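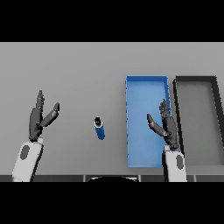 Recording two-arm demonstrations in the Tavora simulator

This page covers recording demonstrations by remote control for a two-handed task: pick up the small cylinder, bring both hands to it and place it in a tray. You need a working Tavora install and a paired set of Lamon gloves.

Before you start

Load the two-tray table and choose which tray is the target. Write it in the task label now, including the colour, so you don't end up with a batch of files that all say "tray". Set the recording rate to 50 frames a second.

Recording

1. Hold your own hands level and open, then press the left pedal to link them to the robot. If your hands and the robot's don't match, the arms will jump when the link comes on.

2. Wait for the tone, then reach for the object. Move at the speed you'd use to pass someone a full cup.

3. Close the first hand and lift clear of the table before the second hand comes in. Keep the forearms apart - the simulator will let them touch, but the contact forces spoil the episode.

4. Bring the second hand to the object and hold still for a moment.
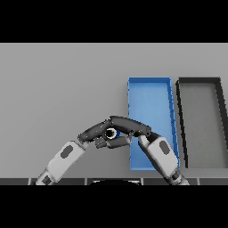 Khalaf writes that the pause in step 4 made the trained policy hesitate with both hands on the object, and that cutting it to a few frames fixed the trouble. If you see the same thing, trim the pause in the Trulard editor. There's no need to record again.

5. Lower the object into the target tray, open your fingers and draw both hands back before you press the right pedal. An episode that ends at the release teaches the robot nothing about letting go cleanly.

How many to record

Aim for 200 episodes. Our last set came down to 158 after we threw out the fumbled ones, and it still trained well enough. Take a break if you drop the object 3 times in a row. Move the starting position of the object between episodes, and keep the trays where they are until the first policy has been tested.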